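Workshop Tips: Building a Hand-Held Gripper at the Bench

Notes collected by Farzana Akanda while building the second version of the Sonlow gripper in our shared shop. Most of them apply to any two-finger gripper with printed parts.

Print the fingers flat
Lay each finger on its widest side. The layers then run along the length, and the tip is less likely to snap when it gets pushed into a table. Dark filament hides scuffs better than white. A pair takes about 73 minutes on the shop printer at the normal setting.

Clean the screw holes before assembly
Printed holes always come out tight. Run a drill bit through by hand, twisting it with your fingers. A power drill melts the plastic and leaves a burr inside. If a screw squeaks going in, back it out and clean the hole again.

Gluing the rubber pads
Scuff the inner face of the finger with coarse sandpaper, wipe it with alcohol and let it dry. Use contact cement on both surfaces. Press from the middle toward the ends, clamp lightly, and leave it for 8 hours. Saturday evening is a good time to start if you want to use the tool on Sunday.

The upper edge of the pad is the weak spot. Check along that seam with the fingers open and look for any place where the rubber is separating from the plastic. 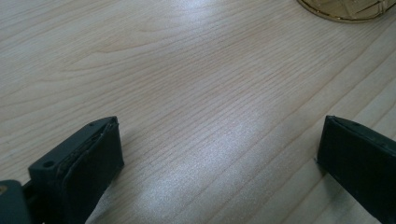 Fixing a lifted edge
Don't pull the whole pad off. Work a little cement under the loose part with a toothpick, close it up and tape it overnight. Trim any ragged rubber with a new blade – an old one tears it.

Check that the tips meet
Close the gripper slowly on a strip of paper. It should hold evenly from top to bottom. If it pinches at one end only, loosen the finger screws a quarter turn, close the gripper again and tighten with it closed.

Watch for glare
Glossy tabletops throw back a white patch that can confuse a camera looking down at the work. Move the lamp to one side first. A plain cloth under the parts also works.

Keep spares
Bag one extra finger and two pads with the screws, and write the version on the bag.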